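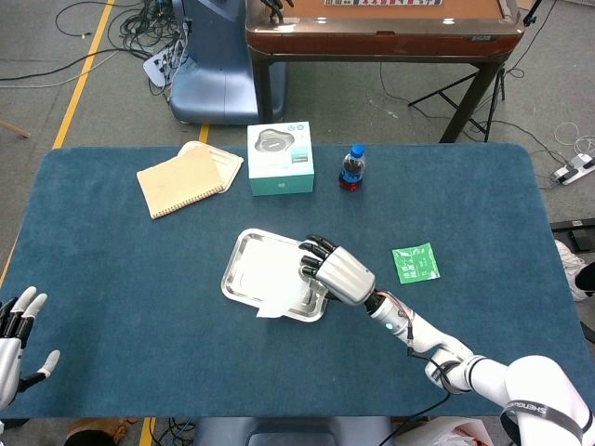 Oltetti Vacancy Notices Collection
Data card, release 3

Summary
The Oltetti Vacancy Notices Collection contains 2208 recruitment notices issued by public bodies, utilities and contractors. Each notice is stored as plain text together with a short record of its main terms: post title, required qualification, experience, age limit, place of work, method of application and closing date. The collection is maintained by the Oltetti Labor Records Office and is intended for the study of hiring language and for testing software that reads job notices.

Contents
notices/ — one text file per notice, UTF-8 encoded
records.csv — one row per post advertised
employers.csv — employer codes, sector and region
changes.txt — corrections made since the first release

A single notice may advertise several posts. Users who join records.csv to the notices folder should therefore expect more than one row for many notice numbers. The field notice_id is the only key shared by all tables.

Sources
Notices were supplied by three regional offices: Rotov, Sowah and Basau. Rotov and Basau provided the text as originally submitted for publication. Sowah provided printed pages, which were typed by office staff and checked once against the originals. Spelling errors in the printed pages were kept. Line breaks were not.

Fields requiring care
qualification: Entered as written in the notice. Phrases such as "or equivalent" are kept in full, and no attempt was made to rank certificates issued under different systems.

experience_years: The lowest figure stated. Left blank where the notice asks only for "relevant" or "suitable" experience. A blank does not mean that no experience was required.

age_limit: Upper limit only. Relaxations granted to serving employees appear in the notes field.

closing_date: Where a notice was extended, the later date is given and the original is moved to notes.

pay_scale: Present for most public posts and for very few contractor posts. Comparisons of pay across sectors should not be drawn from this field.

Personal information
Names of contact officers, direct telephone numbers and personal email addresses were removed before release. General office addresses remain. Anyone who finds personal details in a notice is asked to report the notice number to the Records Office — please do not quote the details themselves in the report.

Known limitations
Engineering and supervisory posts are heavily represented. Notices for domestic, seasonal and daily-wage work are scarce, as employers in the three regions seldom submit them in writing. The Basau material includes 4 notices that were later withdrawn; these are marked W in the status field and should be excluded from counts of posts offered.

The collection is a historical record. It must not be used to advertise posts or to direct applicants to employers, and the Records Office does not accept applications.

Terms of use
The files may be copied and adapted for research and teaching, provided the source is named. Commercial use requires written permission from the Records Office.

Suggested citation
Oltetti Labor Records Office. Oltetti Vacancy Notices Collection, release 3. 2026.

Maintenance
Corrections are reviewed each June and entered in changes.txt. Notice numbers are never reused, including those of notices removed at an employer's request.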